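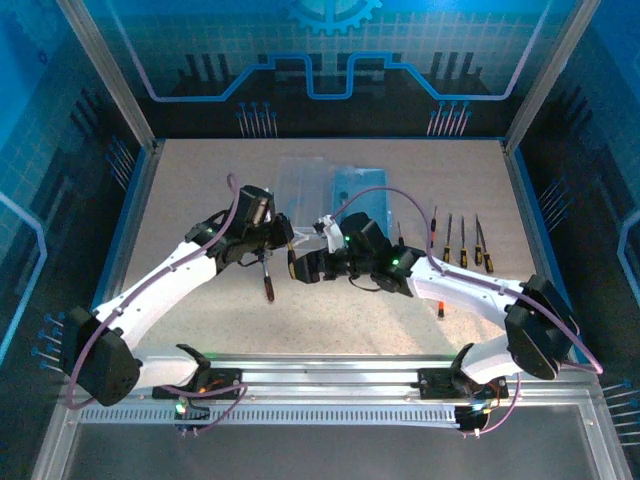

**Notes for the Bilar talk - two-arm handover, the screwdriver set**

Slide 1. Start with the question, before the method. When two arms share one table, who decides which arm picks up the tool? In most of our earlier work we decided, by hand, in the script. The Bemlow project asks whether the policy can learn it from demonstrations.

Slide 2. The task. Screwdrivers go from the tabletop into a plastic case. Either arm may pick, either arm may place, and a tool may be passed between the grippers in mid-air. Point out the screwdriver between the two grippers on the opening slide and leave it up for a moment. Passing is the hard part and the rest of the talk is about it.

Slide 3. Data. We recorded 227 demonstrations at the Dildale lab, all by teleoperation. 107 of them include a handover. The operators were told to finish the task and given no rule about which arm to use. Someone will ask about operator style, so say now that we did not balance for it.

Slide 4. Views. The policy gets one fixed view of the whole table and a view from the wrist. Go slowly here. The fixed view is good for where things are. It is poor for the last few centimetres, when the arms cover the case.

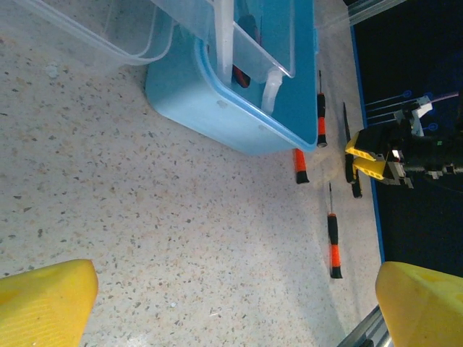

*Wrist view: box upper middle, other gripper holding a screwdriver at the right.*

Say that the wrist view shows the other arm as well as the tools. We had treated that as clutter and in the first version we masked it out. Handover success dropped when we did. Put it back and the policy starts to wait for the other gripper to close before it opens its own.

Mention the clear plastic too. Depth was unreliable on it in our tests, so we use colour only.

Slide 5. Results. 200 trials per condition, three conditions, 600 in total: fixed view only, both views with the other arm masked, both views unmasked. Read the bars from left to right. The unmasked condition is best on handovers. On plain pick and place the three are close, and I should say so without being asked.

Slide 6. Failures. Two kinds. Tools lying close together get nudged before the grasp. And sometimes both arms go for the same handle and stop. Play the second clip twice, it is short.

Slide 7. Comparison with the Enriquez planner. Same table, same tools. It is steadier on single picks and slower on passing. Don't oversell this - we tuned ours for longer.

Slide 8. Next: more kinds of handle, and a second case with a lid. Leave five minutes for questions. Spare slide on training settings is after the thank-you page.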